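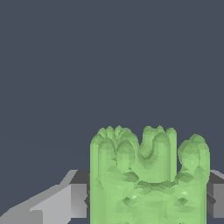 A Saturday visit to the Merko workshop

Merko opens its workshop to visitors one Saturday in May. I went for the morning session, mainly to see the cell they call Vindo. It is a single robot arm with a two-finger gripper, and its job is to pick up odd-shaped parts one at a time, hold them under an inspection light and set them down in a tray. The tour took two hours, and most of that was spent at this one cell.

The simulator

We started at a desk next to the cell. Any new part is tried in simulation before the arm is allowed near it. The part on the screen during our visit was a lumpy green thing, more or less a cylinder below, with a crown of rounded knobs and a deep U-shaped loop at the top. The model is coarse, so the surface shows up as a patchwork of small flat triangles. The gray fingers come in from either side, at the same height.

The operator said the coarse model is a choice. Fewer facets means the contact calculation runs faster, and they can get through 300 trial grasps over a lunch break. The drawback is that a flat facet can look like a good place to grip when the real surface is curved. Any grasp that scores well on the coarse model is run again on a finer one before it goes on the list.

Where to take hold is the main question. Knobs and loops look handy but they make a poor grip, and a part held by one will swing when the arm turns. The rule at Merko is to go for the tallest, plainest pair of opposite sides and stay off the decoration. Somebody in our group asked about parts that have no plain sides. Those go to a different cell with a suction cup, which was not running that day.

The gripper

Next we moved to the cell. The fingers on Vindo are bolted to a slide and driven by one motor, so they close together and should meet in the middle. Over time they stop doing that. One side of the slide wears faster, and the left finger begins to touch first and push the part sideways before the right one arrives.

The check is simple. A steel gauge block is clamped to the table on the center mark, and the gripper is closed on it slowly with a dial indicator resting against the block. If the needle moves, the fingers are off center. They do this every 2,000 cycles, and the result goes in a paper log that hangs from the fence on a string. I read back through a few pages. Most entries were a number and initials. One said "pad glue again."

The pads are the other thing that needs care. Each finger has a thin rubber pad, and the pads pick up dust and go shiny. They are wiped with alcohol at the start of a shift and replaced when the texture is gone. To change one:

Lock out the cell and hang the tag.
Open the gripper by hand with the release lever.
Peel off the old pad and scrape away the glue.
Press on the new pad and clamp it for 5 minutes.
Run the gauge block check before unlocking.

We watched this done on the left finger. The scraping took the longest. The new pad was slightly thicker than the old one, so the center check came out wrong and the offset had to be entered again at the panel. After that the needle stayed still.

Faults

The screen at the cell keeps a list of fault codes. The one they see most is 201, grip closed with no part detected. Usually the part has been put in the infeed tray the wrong way around. Sometimes the cause is a loose cable at the wrist, where it flexes on every turn. A spare cable is kept in a drawer under the controller – a good idea, as the supplier, Abubakari, ships them only once a week.

Practical notes

Groups are kept small and you need closed shoes. Safety glasses are handed out at the door. Parking is behind the building, on the side shared with Prelulside. The cell is loud enough that it is worth standing near the front if you want to hear the operator. The afternoon session covers the suction cell and the tray conveyor, and it needs a separate sign-up at the front desk.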